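Part-time Shop Assistant, Gevico Gift and Card, Hasholm

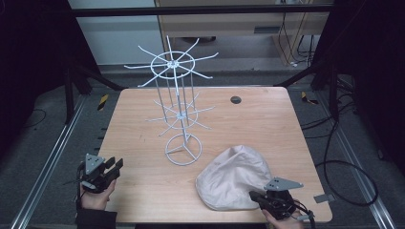
A white wire spinner rack, the kind used for small hanging items.

Gevico is looking for a part-time shop assistant for our Hasholm store. We sell greeting cards, stationery, keyrings, wrapping paper and locally made gifts. The position starts in April and is permanent after a trial period of 160 paid hours.

The job is 20 hours a week, mostly afternoons, with one weekend shift. The store closes at 6:30 p.m. and closing takes half an hour, so you need to be able to stay until 7.

What you will do:

Serve customers at the register and answer the phone
Unpack deliveries and check them against the packing slip
Price stock and fill shelves, spinners and card racks
Change the window display when the season changes
Set aside and pack online orders for pickup
Sweep up and cash out at closing

We carry 2,051 different items, and many of them are small. You will spend a good part of each shift putting things back where they belong. Customers move cards from one slot to another all day long.

What we ask:

You are at least 18
You can lift a 30-pound box and use a stepladder
You can handle cash and give correct change
You are polite with customers, including on busy days

Store experience is useful but we will train you. Isla MacBrayne runs the floor and will work alongside you for the first two weeks. After that you will usually share shifts with Domingo Zúñiga, who also does our ordering. We use the Kumsa register system, and if you have used any touchscreen register you will pick it up quickly.

Pay is $17.50 an hour, paid every two weeks. Staff get 25 percent off everything except stamps and gift cards. There is free parking behind the building. The number 8 bus stops across the street.

To apply, send a resume or a short letter to Oi-ling Wu at the store, 331 Ginau Street, Hasholm, or bring it to the counter any day before noon. Please include the hours you cannot work and the names of two people we can call. Interviews are held at the store and take 20 minutes.

The position stays open until filled.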